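Mantener un puesto de pinzas de mano: montaje, calibración y averías
Notas de la ponente. Ekaette Effiong, Fonodard
Sirnach, 23 de noviembre de 2020

Diapositiva 1. Presentación

Buenos días. Soy Ekaette Effiong y llevo el mantenimiento del puesto Stokgate en Fonodard. Voy a hablar de un solo puesto y de lo que hay que hacerle para que siga funcionando. De los modelos que se entrenan después con los datos no voy a decir casi nada, de eso sabe más Avotiņš, que está en la segunda fila y contestará al final.

(Preguntar cuántos trabajan con pinzas instrumentadas. Si son pocos, dedicar un minuto más a la diapositiva siguiente.)

Diapositiva 2. Qué entra en el puesto

El puesto es una mesa con su tapete, un juego de objetos, las dos pinzas de mano y la mochila con el registro. El operador coge una pinza en cada mano y hace la tarea que toca. Las pinzas llevan marcadores cuadrados en blanco y negro y de ahí sale la posición de cada una. Si el marcador no se lee bien, la toma no vale, por muy limpia que haya salido la maniobra.

Los objetos de la mesa son corrientes. Una manzana roja, un vaso transparente con su platillo, un plato con un cuchillo de mango negro. Los elegimos porque fallan de maneras distintas: la manzana rueda, el vaso casi no da contraste y el cuchillo se coge mal si los dedos no cierran paralelos. Cuando una pinza empieza a desajustarse, el cuchillo suele avisar antes que cualquier medida.

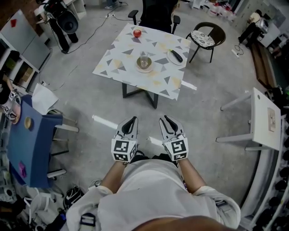 MONTAJE

Diapositiva 3. Colocar la mesa y el tapete

Empezamos siempre por la mesa. La pata tiene que asentar en el suelo sin cojear, y el hormigón de la sala no es plano en todas partes. Tenemos puestas unas marcas de cinta donde ya sabemos que asienta bien. Quien mueve la mesa para barrer la devuelve a las marcas, y si faltan las marcas, me llama.

El tapete de triángulos se estira desde el centro hacia las esquinas. Una arruga de pocos milímetros hace que el plato baile y la gente lo corrige con la muñeca sin darse cuenta. En octubre tiramos una mañana entera de tomas por una arruga junto al borde del lado del operador. Desde entonces el tapete se pasa con la mano antes de poner nada encima.

La silla que queda al otro lado de la mesa se puede dejar, pero siempre en el mismo sitio durante toda la sesión.

Diapositiva 4. Poner los cubos

El cubo de marcadores va montado sobre la pinza con una base atornillada. Puntos que hay que mirar:

Orden de apriete en cruz, primero a mano y después con la llave corta. El fabricante de la base no da par y nosotros no lo hemos inventado: hasta que deja de moverse, y un cuarto de vuelta.

Cubo izquierdo a la izquierda, derecho a la derecha. Parece una tontería. Los dos encajan en las dos pinzas y el programa no protesta hasta que se revisan los datos.

Las caras se limpian con paño de microfibra seco. Nada de alcohol, levanta la tinta por las esquinas. Una esquina comida de un marcador es difícil de ver a simple vista y da una deriva lenta muy desagradable de perseguir.

Si una cara brilla más que las otras, se cambia el adhesivo completo. Cambiar solo la cara mala obliga a repetir la calibración igualmente, así que no se ahorra nada.

(Pasar el cubo de muestra por la sala. Que me lo devuelvan.)

Diapositiva 5. Calibrar

Calibramos al principio de cada sesión y después de cualquier golpe, aunque la pinza parezca intacta. El procedimiento dura 15 minutos si se hace entero. Hay quien lo hace en menos y se nota.

Primero se abren y se cierran los dedos en vacío 10 veces, mirando el recorrido en pantalla. Las primeras pasadas se descartan, el mecanismo arranca algo perezoso. Luego se apoyan las pinzas en el soporte, se toma la referencia y se giran despacio hasta que todas las caras del cubo han pasado por cámara. Al acabar se repite la referencia. Si la segunda no coincide con la primera, se aprieta la base y se empieza de nuevo.

No se guarda nunca una calibración de la víspera. El botón para cargarla existe, he pedido que lo quiten y todavía está.

MANTENIMIENTO

Diapositiva 6. Los dedos

Los dedos son la pieza que más trabajo da. La superficie interior tiene una textura fina que sujeta muy bien cuando está limpia, y se llena de todo: fibras del tapete, grasa de las manos, restos de adhesivo. Cada día, cepillo blando y agua con un poco de jabón, y a secar en la rejilla. No se secan con aire a presión porque mete la suciedad por debajo del recubrimiento.

Las almohadillas se cambian a los 3.000 ciclos. El número salió de mirar nuestras propias averías y no pretendo que sirva fuera. Avotiņš propuso al principio cambiarlas cuando se vieran gastadas, y lo probamos así. El problema es que cuando se ven gastadas llevan ya un tiempo patinando con el vaso, y hay que revisar hacia atrás todas las tomas para saber desde cuándo.

El cambio se hace siempre por parejas, los dos dedos de la misma pinza. Con un dedo nuevo y otro viejo el cierre se va hacia un lado.
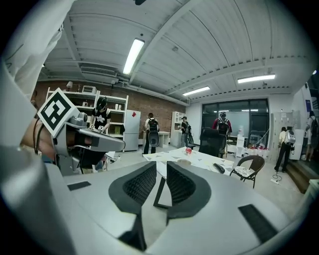

Los cables son la segunda causa de parada en Stokgate, y durante meses los tratamos como si fueran la última. Un cable se rompe casi siempre en el mismo sitio, a la salida del conector, y da fallos intermitentes antes de morir del todo. En una sala con varias personas trabajando con mochila a la vez hay que mirar también el suelo: a la derecha, un cable negro y una regleta blanca hacen un bucle suelto junto a los pies del operador del top amarillo claro, con los escalones marrones al lado. Mi norma para ese tipo de bucle es recogerlo y fijarlo a la pared antes de seguir. El cable que baja junto al antebrazo se deja con holgura, la suficiente para girar la muñeca del todo, y se comprueba con el brazo estirado. Con el brazo recogido todos los cables parecen largos.

Diapositiva 7. Mochilas

Se ajustan a cada operador al empezar y no se prestan a mitad de sesión. Las correas se revisan por las costuras. El peso se nota poco durante la primera media hora y bastante después, y un operador cansado apoya las pinzas en el borde de la mesa, con lo cual golpea la base del cubo, con lo cual hay que recalibrar. Es más barato parar antes.

Las baterías llevan una etiqueta con la fecha de entrada en servicio. La que no tiene etiqueta se aparta.

Los conectores de la mochila tienen cierre de rosca. Hay que roscarlos hasta el final. He encontrado conectores a medio roscar en mochilas que llevaban horas grabando sin un solo error, y eso no quiere decir que estuvieran bien.

Diapositiva 8. Un caso: la pinza que cerraba torcida

Este es el caso que más nos costó y por eso lo traigo entero.

La pinza derecha de uno de los puestos empezó a soltar el rotulador. La manzana la cogía, el plato también. Con objetos finos y alargados, el objeto giraba entre los dedos y acababa cayendo. Cambiamos almohadillas y siguió igual. Recalibramos y la calibración salió buena, lo cual nos despistó mucho, porque la calibración mide dónde está la pinza y no dice nada de cómo aprieta.

Desmontamos la carcasa. Para eso hay que quitar antes el cubo, y aquí un aviso: la base del cubo y la tapa comparten tornillo en nuestro modelo, y si se tira de la tapa con el tornillo puesto se parte la pestaña. Ya hemos partido una. Dentro todo parecía normal. Guía limpia, muelle en su sitio.

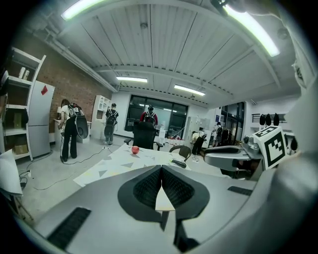
Lo que estaba mal era el pasador del dedo exterior, que tenía un juego muy pequeño, imposible de notar con la pinza descargada. Lo encontramos cerrando los dedos sobre una galga y empujando de lado. Un dedo se movía y el otro no. Cambiamos el pasador, montamos, calibramos, y el rotulador dejó de caerse.

Después de eso revisamos todas las pinzas del taller con el mismo método, y en 13 encontramos algo de juego. La mayoría no daba síntomas todavía. El pasador original entraba con la mano; el que usamos ahora entra a presión y hay que calentarlo un poco para sacarlo. Más lento de cambiar, pero no hemos vuelto a abrir una pinza por este motivo.

(Si hay tiempo, enseñar la galga y dejar que alguien empuje.)

Diapositiva 9. El parte

El parte es una hoja. Número de pinza, qué hacía, con qué objeto, qué se ha cambiado, quién. El campo «con qué objeto» lo añadimos después del caso del pasador, antes la gente escribía «suelta las cosas» y con eso no se puede trabajar.

La hoja va en papel, colgada junto al puesto. Probamos con formulario en la tableta y los operadores tienen las dos manos ocupadas, con la pinza puesta no escribe nadie. En papel lo apuntan al dejar las pinzas, con letra mala, y yo lo paso a limpio por la tarde.

Diapositiva 10. Lo que sigue sin resolver

Los reflejos. Con las luces del techo encendidas y la ventana a oscuras, hay posiciones de la muñeca en las que una cara del marcador se quema y se pierde la lectura un momento. Hemos probado adhesivo mate de dos proveedores. Uno se despega y el otro se ensucia enseguida. Si alguien de la sala tiene un mate que aguante el roce, me interesa.

Los recambios. Las almohadillas las cortamos nosotros y no todas las tandas salen iguales. Avotiņš está probando un útil de corte y en Sirnach hay ya una primera versión que funciona a ratos.

Y la formación de los operadores nuevos, que ahora se hace de palabra, al lado de alguien con experiencia. Tengo un borrador de manual a medias.

Preguntas. Las de datos, a Avotiņš. Las hojas de parte en blanco están en la mesa de la entrada, podéis llevaros una.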